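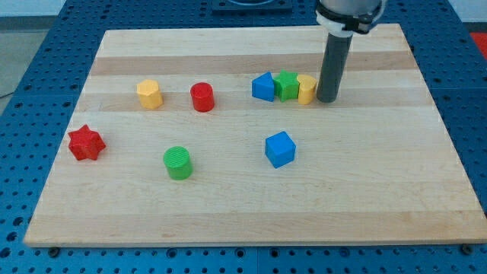 La planche Plalon posée sur l'établi bleu, avec les petites formes en plastique dessus.

Cela faisait longtemps que je voulais parler de cette planche, et je remettais toujours parce que, bon, une planche, que voulez-vous en dire ? Eh bien pas mal de choses, finalement, au bout de 14 mois d'utilisation à peu près quotidienne. Je parle du plateau d'activité Plalon en bois clair, grand modèle, acheté pour l'atelier de jeux que nous tenons à Dollen, et de la série de petites formes en plastique coloré Lodia que nous utilisons avec. Les deux se vendent séparément, mais je les ai toujours eus ensemble et j'aurais du mal à juger l'un sans l'autre.

Commençons par le bois. C'est un lamellé, des bandes pâles assemblées dans la longueur, certaines un peu plus foncées que les autres, et je trouve ça très joli (mon mari, lui, aurait préféré une teinte bien unie, chacun son goût). Pour des activités de tri et de rangement, cette teinte claire est un vrai bonheur : les couleurs des formes ressortent tout de suite, même en fin d'après-midi quand la lumière baisse et qu'on n'a pas encore allumé. Avant cela nous avions un plateau Katona, laqué, avec des reflets épouvantables sous le plafonnier. Les petits plissaient les yeux, et moi aussi !

Le format m'a fait hésiter. C'est un grand rectangle, il prend de la place, et sur une table de cuisine ordinaire il ne reste plus grand-chose pour poser un verre ou un cahier. Chez nous il va sur l'établi bleu, celui à plateau perforé, qui le dépasse de tous les côtés, et là c'est parfait. Sur cet établi, sans la planche, les petites pièces finissent toujours au bord d'un trou, alors qu'avec elle on a une surface bien lisse où tout glisse comme il faut. Je conseille simplement de passer un coup de chiffon dessous de temps en temps, les miettes s'y accumulent d'une façon que je ne m'explique pas.

Côté solidité, rien à redire, ou presque. Elle est tombée une fois, sur le coin évidemment, et il y a maintenant dessous une marque grosse comme une lentille. Elle n'a pas gauchi, ce que je craignais beaucoup, notre local étant humide de mars jusqu'aux premières chaleurs. La notice demande une couche d'huile tous les six mois. Je l'ai fait une fois, j'ai oublié la suivante, et je ne vois pas de différence. Comptez quand même une bonne nuit de séchage, sinon les doigts collent.

Les formes Lodia maintenant. Le plastique est agréable en main, les couleurs sont franches, et elles passent à l'eau savonneuse sans broncher. Elles sont petites, par contre, et je ne les laisserais pas à un tout-petit sans surveillance. Nous n'en sortons qu'une poignée à la fois : trois ou quatre serrées les unes contre les autres, le reste éparpillé, et l'enfant complète la rangée ou la défait selon l'humeur du jour. C'est tout bête et ça occupe un temps fou. Les plus grands inventent leurs propres règles, auxquelles je ne comprends généralement rien, mais ils sont contents.

Deux reproches tout de même. Le premier, c'est l'absence de rebord : une pièce poussée un peu fort file droit par terre, et nous avons passé pas mal de temps à quatre pattes. J'ai écrit à Plalon pour savoir s'ils comptaient proposer une version avec un petit cadre, on m'a répondu très gentiment que non. Le second, c'est le sac en tissu livré avec les formes, dont le cordon a lâché au bout de 5 semaines. Une vieille boîte à biscuits fait très bien l'affaire depuis.

Il faut aussi parler du poids. La planche est lourde, et si vous devez la ranger tous les soirs en hauteur, vous allez vite la maudire. La nôtre reste à demeure, elle sert même parfois à emballer les cadeaux d'anniversaire ou à découper du papier (avec un carton dessous, je vous en prie).

Est-ce que je la rachèterais ? Oui, et dans le même format. Pour une maison avec une petite table, je prendrais plutôt le modèle en dessous, que j'ai vu chez une amie et qui a la même finition.

Ma note : 4 sur 5 pour la planche, 3 sur 5 pour les formes, à cause du sac.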